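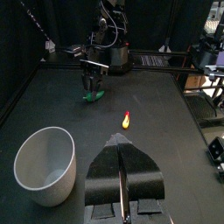 Ticket: label printer drops jobs after lunch, packing desk
Opened by: Saadet Saraç
Picked up by: Illia Boiko
Status: closed, see last entry
Priority: high, then normal

What's wrong

Labels stop coming out. Zendulier says "sent" on every order, the green tick shows up, no label. Mornings are fine. Starts going wrong some time after 1 pm, not always the same time. If I turn the printer off and on I get the stuck ones all at once, sometimes twice over, and then I have duplicates with the same tracking number and have to check every parcel by hand. Orders go out at 4:30 so this is not a small thing for us.

What I tried before writing in: power cycle, new roll, different USB port, closed and reopened Zendulier, restarted the PC. Restarting the PC gets me the longest good stretch. Didn't touch any settings.

Saadet

First reply, 9:20 am

Hi Saadet, got it. Few things I need:

Which PC is it, the Gollham one by the door or the old one?
Is anyone else printing to it from another desk?
When it's stuck, does the little queue window show the jobs or is it empty?
Any light on the printer other than solid green?

Please don't delete the printer and add it again just yet, I want to see it broken first.

Illia

Reply, 9:48 am

Gollham one. The returns desk prints to it too, they have since January. Light is solid green the whole time. Don't know about the queue window, will look when it happens.

Reply, 2:05 pm

Happening now. Queue window has jobs in it, top one says "printing" but it isn't. The one on top is from the returns desk, not mine. Everything of mine is behind it. Holding off on the power switch until you've looked but please be quick, I have orders piling up.

Log, Illia

2:10 pm. Remoted in. Top job is a return slip, sent 1:31 pm. Status printing, 0 pages done. Tried cancel from the queue, goes to "deleting" and stays there.

2:14. Stopped the spooler service, cleared the spool folder, started it again. Top job gone. Had Saadet resend hers from Zendulier, all printed, no doubles. So the doubles come from the power cycle: the printer throws away what it had, the PC sends it over, and Zendulier retries on top of that.

2:20. Looked at the slip that got stuck. Page size is letter. Printer is loaded with 4x6. A letter page should get scaled or get refused, it should not sit there. Other slips from returns this week were 4x6 and went through fine.

2:31. Asked returns what they did differently for that one. Answer: it was a customer with more than one item, so they used the long form. Long form comes out of Clerkon, short form comes out of Zendulier. OK. That's something.

2:40. Printed a long form from Clerkon on purpose with the queue empty. Stuck straight away. Cleared it same way as before. Did it again, stuck again. So we can make it happen whenever we like, good.

2:44. Not a time of day thing then. Returns only starts on the multi item ones after lunch, Saadet confirmed. Mornings are fine becuase nobody sends a long form in the morning.

Workaround sent to both desks, 2:50 pm

Returns: for now send long forms to the office laser, not the label printer. In Clerkon it's File, Print, then change the printer name at the top. It will not remember, you have to change it each time. Sorry.

Packing: if it jams anyway, don't use the power switch. Do this:

1. Pause sending in Zendulier (the pause button top right, goes orange).
2. On the desktop, double click "clear labels". I put it there just now. It asks for permission, say yes.
3. Wait till the black window closes by itself.
4. Unpause. Stuck labels go again, once each.

If step 3 takes longer than a couple minutes, call me.

Reply, 3:15 pm

Used it once already, worked. One of the returns people forgot to switch. No doubles. Thanks. Can the laser be made the normal one for them? They're going to forget every time.

Log, next day, Illia

8:55 am. Clerkon keeps its own default printer per user, doesn't look at the Windows one. Setting is under Account, Output. Set it to the laser for the returns login. Closed and opened Clerkon. It went back to the label printer. Set it again. Same.

9:10. The setting is saved, I can see it in the web admin. Something puts it back at login. There is a logon script on that PC from when the desks were moved, calls a small tool from Skoryk that maps printers. Script has the label printer name typed in with "set as default for all apps". Commented that line out.

9:22. Logged the returns user out and in. Clerkon default stays on laser now. Zendulier still goes to the label printer becuase it has its own picker. That's what we want.

9:30. Still don't like that one wrong page can block everyone. Checked the driver. Version 2 on this PC, version 3 has been out for a while. Release notes for 3 mention page size mismatch on shared queues. Could be ours, could be something else.

9:41. Asked Saadet for a quiet slot to update. She says not before 11. Fine.

11:05. Installed driver 3. It reset the media size to letter, of course it did. Put back to 4x6, gap sensing on, darkness back to where it was. Calibrated, wasted a few labels.

11:12. Test label from Zendulier: printed, but shifted up, top of the barcode missing. Top offset was reset too. I hadn't written the old one down. Found it on a sticker on the side of the printer, thanks to whoever did that. Set it. Barcode scans.

11:20. Long form from Clerkon to the label printer, on purpose. Printer errors out with "media mismatch", job drops to the bottom of the queue with an error on it, next job prints. That's how it should behave. Did it again with packing jobs queued behind it, they went through.

11:26. Raised the spool limit while I was in there. Was set to 1000 and old jobs were being kept after printing. Turned off "keep printed documents". The folder had a lot of junk in it, cleaned it out.

Update to both desks, 11:35 am

Returns: long forms now go to the laser without you doing anything. If you see the label printer picked in Clerkon, tell me, don't just change it.

Packing: driver is updated. A wrong size page should no longer hold you up. You might see a red line in the queue window, you can right click it and cancel. Leave the "clear labels" icon where it is for now in case.

Both: labels may look a touch darker than before. If the barcodes don't scan, turn darkness down by one step in the printer preferences, not in Zendulier. The one in Zendulier does nothing on this model.

Reply, 4:40 pm

Whole afternoon, no jams. Had one red line, cancelled it, no fuss. Everything went out. One label came out blank but that was the end of the roll I think. Can you leave this open a bit longer? I don't trust it yet.

Saadet

Reply, Illia

Sure, leaving it open. Blank one at the end of a roll is normal. If you get one in the middle of a roll hold the feed button till it blinks and let go, it recalibrates.

Reply, Saadet, the week after, 10:15 am

Still fine. Had the red line 2 more times, both from returns, somebody had picked the label printer by hand for a long form. Told them. You can close it.

Two other things, tell me if you want seperate tickets: the scanner at my desk beeps twice on every read, and the office laser is low on toner now that returns is using it.

Closing note, Illia

Cause: letter size page from Clerkon sent to a 4x6 label printer, old driver hung on it and blocked the shared queue. Clerkon default kept getting forced back by an old logon script.
Fix: driver 2 to 3, script line commented out, Clerkon output set to laser for returns login.
To do, me: same script is on the old PC, take the line out there too. Write down offset and darkness in the printer sheet.
Toner ordered. Scanner: yes, new ticket please, put the model number from the underside in it.

Closed.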